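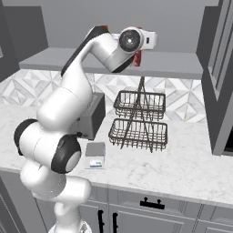
Set brightness before contrast on the Dadden monitor, and let the screen warm up first. Both controls change how light and dark grays look, so doing them in the other order means doing them twice. 

4.2 Setting brightness and contrast

1. Turn the monitor on and leave it for 12 minutes.
2. Switch off any lamp that shines on the screen.
3. Press Menu and choose Picture.
4. Set Brightness to 60.
5. Set Contrast to 80. If pale areas run together, lower it one step at a time.
6. Press Menu again to save.

Note: Eco mode locks Brightness. Turn it off under Power before step 4.

Caution: Do not press on the panel while adjusting the stand. Hold the frame by its sides.

If the menu closes before you finish, repeat from step 3. Your last setting is kept.

Hryhorii Stelmakh, April 16, 2025
Manuals > Dadden > Display setup > Brightness and contrast

Related
Connecting a second screen
Changing the menu language
Cleaning the panel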